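24/12/19 – cahier d'atelier, teinture

Repris les bains de garance là où je les avais laissés en août. Le but reste le même : obtenir un rouge qui tienne sur la laine fine sans virer à la brique. La laine vient toujours de chez Sindwood, écheveaux de 100 g, lavés et démêlés la veille. J'en ai préparé 4, marqués par des nœuds au bout du fil de ligature (un nœud pour A, deux pour B, etc.). Les étiquettes en papier se décollent dans le bain, ne plus en mettre.

**Mordançage**

Alun à 15 % du poids de fibre, crème de tartre à 6 %. Montée lente jusqu'à 85 °C, maintien une heure, refroidissement dans la cuve toute la nuit. L'écheveau C a flotté au début, je l'ai retourné plusieurs fois. À surveiller au séchage, il risque d'être mordancé de façon inégale du côté de la ligature.

Eau du robinet pour A et B, eau de pluie filtrée pour C et D. La bandelette donne pH 7 pour la première, un peu en dessous pour la seconde. Difficile de lire mieux avec ces bandelettes, il faudrait ressortir l'appareil et le réétalonner.

**Bain de garance**

Racine broyée Trurov, lot 196. Plus grossière que le lot précédent, avec des fragments de tige dedans. Pesé 200 g pour A et B, autant pour C et D, soit poids pour poids. Trempage d'une nuit dans un sac de mousseline. Premier jus jeté, il tire trop vers le jaune et c'est lui qui nous avait gâché les essais de l'été.

Chauffe : 65 °C au maximum. J'ai noté 68 °C sur le bain 1 en fin de matinée, la plaque continue à monter après coupure. Couper avant la consigne, attendre, rallumer si besoin. Le bain 2 est resté dans les clous.
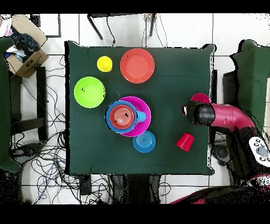
Craie ajoutée au bain 1 seulement, une pincée délayée dans 1000 ml d'eau chaude puis versée hors feu, écheveaux sortis. Le changement de teinte du bain est net, on passe d'un orangé à un rouge plus froid. Rien ajouté au bain 2 pour garder une comparaison, même si l'eau de pluie le désavantage d'office. Deux choses changent donc à la fois entre les bains, je le sais ; la prochaine série devra séparer l'eau et la craie.

**Résultats à la sortie, fibre encore mouillée**

- A : rouge franc, uni. Le meilleur.
- B : même teinte, une zone plus pâle sous la ligature. Nouer plus lâche.
- C : orangé, irrégulier comme prévu.
- D : orangé, uni, assez beau mais hors sujet.

Rinçage à l'eau tiède, puis savon neutre Prudora très dilué. A et B dégorgent peu. D dégorge davantage, encore teinté au troisième rinçage. Mis à sécher à plat dans la pièce du fond, volets fermés.

**Nuances à l'ammoniaque et au fer**

Prélevé une mèche de A et une de D pour les deux modificateurs. L'ammoniaque tire A vers le framboise, joli, mais je me méfie de la tenue. Le fer éteint tout, on obtient un brun violacé qui pourrait servir pour la bordure. Mèches agrafées en page de droite, ne pas les laisser au soleil si quelqu'un emprunte le cahier.

**À faire**

- Test lumière sur A et D, moitié masquée par un carton, fenêtre sud. Relever à chaque fin de semaine.
- Refaire A avec la garance Rahimi, à poids égal, sans toucher au reste du protocole.
- Essayer un bain d'épuisement sur le reste du bain 1. Il a encore de la couleur, gardé couvert dans le seau à couvercle.
- Racheter de la crème de tartre, le bocal est presque vide.
- Changer la sonde du thermomètre – elle décroche quand le câble est plié près du manche.

Le marc de racine est étalé sur les claies, ne pas le jeter. Une fois sec, je le rebroie plus fin pour voir ce qu'on peut encore en tirer sur du coton engallé.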